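Daltivness Forum > Workspace and Lighting > Tables and surfaces

White board on a dark table, small blocks, pink light: how do you keep the colors apart?

tealdrawer
Posted July 27, 2023
Joined: December
Posts: 13

Hello to everybody. I have read this forum for some months and now I have a question of my own. Excuse me if it is in the wrong section.

I like to lay patterns with small blocks, the kind that you can hold between two fingers. My table has a dark top and the dark blocks disappear on it, so I work on a white board. This part I am happy with. The board is flat, it does not slide much, and I can turn it a little when I want to come at the pattern from another side.

The problem is the light. In the evening I work with a Poller lamp set to pink, quite a strong pink, almost magenta. I bought it for the mood of the room and I got used to it. The white board becomes pink, of course, and everything that is white or light gray becomes the same pink. When I switch on the normal light the next morning I find that I have put white pieces in the place of light gray ones.
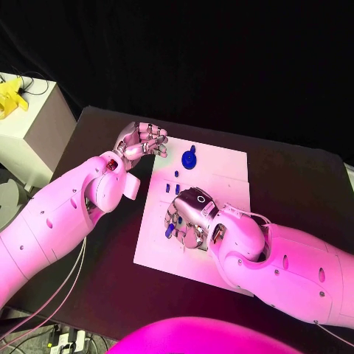

The blue blocks are the ones I trust the most. Blue stays blue for my eye, only a bit darker, and I can find a blue piece even when it is half covered. With red and orange I am lost. I have tried to sort everything before the evening into small bowls, but then I mix two bowls and the sorting was for nothing.

My questions are these. Does somebody use a board that is not white under colored light? And is it better to put one thick board or two thin ones? I have now one lying on a second one, and they do not want to stay exactly one over the other.

Thank you for the patience with my English.

halfinch_hal
Posts: 2,615

Your English is fine.

Turn the pink off while you build. Turn it on when you're done and want to look at it. Any strong single color is going to eat the difference between the pieces, and no board will give it back to you.

tealdrawer

Thank you. I understand this advice and I know it is the correct one. But the evening with the pink light is the part of the day that I like, so I hope for some solution in between.

mossandgrout
Posts: 400

I disagree with Hal a little. I do mosaic, not blocks, and I often work in colored light on purpose to check the darks and lights. If two tiles look the same under red, they have the same lightness for that light, and it is useful to know. You just can't pick colors that way.

For the board, try a medium gray. Mine is a plain sheet with gray matte paint. It still goes pink but it doesn't shine at you, and my eyes are less tired after an hour. White under a strong lamp gives a lot of light back into your face.

halfinch_hal

Gray on a dark table, and then you have dark blocks on gray. You're moving the problem from one pile to another.

mossandgrout

Medium gray. I can see black tile on it without trouble. You are welcome to keep your white one, Hal.

kettle_on_low
Posts: 200

For the two thin boards: double-sided tape, four short strips near the corners. Press it overnight under books. I did this with two cutting mats and they have not moved. Don't use wet glue on thin board or it will curl up, and then your rows lean.

Also, do you really need the second layer? I had one under mine for years to raise it and one day I took it away and noticed no difference at all.

tealdrawer

I put the second one under to make it less noisy when I press a block down. My neighbors are under me and the table is hard. Perhaps a cloth would do the same work.

kettle_on_low

A cloth is quieter but softer, and the board will rock when you press near the edge. Thin cork is better. Traltirgate sells it by the sheet, or it did when I lived near Ignacio, I can't promise for now.

pinlightpat

I use a small white lamp clipped at one side, turned low, with the colored light still on behind. The white one only has to reach the board. You keep your pink room and the pieces look more or less like themselves. Put it on the side of the hand you don't use or you will work in your own shadow.

One more thing. If the table is dark and the room is dark, the board is the only bright thing, and it makes everything outside of it look black. I lose pieces this way all the time. They go over the edge of the board and I don't find them until morning.

halfinch_hal

The clip lamp is a decent compromise. I'd still do the grays in daylight.

tealdrawer

I have tried the idea of Pat yesterday evening, with a reading lamp from the bedroom. It is much better. The white and the light gray are now different enough, the orange is still difficult next to the red. The pink on the wall is weaker but I can live with it.

I also took away the second board for one evening. Kettle was right that I do not miss the height. I do miss the silence, so I will look for the cork.

Mossandgrout, what paint is it, the gray? And did you paint both sides? I am afraid that the board bends if only one side is painted.

mossandgrout

Both sides, yes, thin coats, and let the first side dry fully. Mine is leftover wall paint so I can't give you a name. Take any matte that is darker than you think you want. Under the pink it will look lighter than it does in the can.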